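4.2 A visita ao laboratório da Savlow

A segunda observação de campo decorreu em 29/06/23, durante o dia aberto que a Savlow organiza para potenciais clientes e para investigadores convidados. Entrámos com o segundo grupo da manhã, de 26 pessoas, e fomos recebidos por Moataz Chraibi, responsável pelo programa de manipulação Drosura. O convite falava em «demonstração ao vivo». O que nos mostraram na primeira hora decorreu inteiramente em simulação, projetado numa parede, e só depois de uma pergunta vinda do público se esclareceu que o braço físico não seria ligado nesse dia.

Convém registar a ordem dos acontecimentos, pois ela pesa na leitura que os visitantes fizeram do sistema. Chraibi começou pelos resultados: 54 execuções consecutivas, todas em ambiente virtual, com duas falhas. Não foi dito que critério separava uma falha de uma execução lenta ou corrigida. A folha distribuída à entrada repetia os mesmos números em corpo maior, sem indicar a variação das posições iniciais nem se o controlador tinha acesso direto às coordenadas dos objetos. Quando insistimos neste último ponto, a resposta foi que «depende da configuração». Pedimos a configuração por escrito e, à data de submissão deste artigo, continuamos sem a receber.

A Figura 3 corresponde ao ambiente Negi, no qual assentava toda a apresentação.

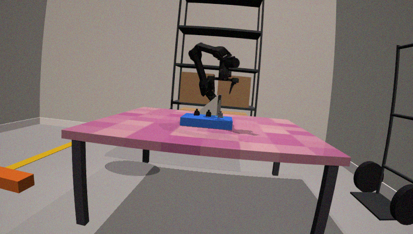

Figura 3. Ambiente simulado Negi: braço articulado preto, mesa com tampo em retalhos de tons rosados e bloco azul com três pequenos pinos.

O argumento da empresa é conhecido na literatura comercial do setor: um ambiente com aparência variada produziria políticas robustas, e a transferência para o equipamento real seria uma questão de afinação. Não contestamos que a variação visual ajude. Contestamos que tenha sido demonstrada aqui. Para isso seria preciso comparar treinos com e sem essa variação, avaliados no mesmo braço físico, e nada de semelhante foi apresentado. A variação das cores de um tampo pouco nos diz sobre atrito, folgas nas juntas ou atrasos de comunicação, que foram as causas de erro mais citadas pelos operadores entrevistados na secção 3.

Radwa Abdel Rahman, coautora deste trabalho, manteve um registo paralelo das perguntas do público. A maior parte incidiu sobre preço, prazos de instalação e compatibilidade com a plataforma Skimance. Duas pessoas perguntaram pelo desempenho fora da simulação; ambas foram remetidas para uma reunião posterior. No questionário de saída, porém, vários participantes escreveram que tinham «visto o robô trabalhar». Tomamos essa formulação a sério, como indício de que o formato da visita apaga a distinção entre o modelo e a máquina.

A favor da Savlow, deve dizer-se que o acesso aos ficheiros de registo foi concedido sem reservas durante a tarde, e que os dois técnicos presentes responderam com mais franqueza do que o guião previa. Um deles admitiu que as execuções falhadas não tinham sido analisadas em separado. A secção 4.3 retoma esses registos e compara-os com os valores da folha distribuída.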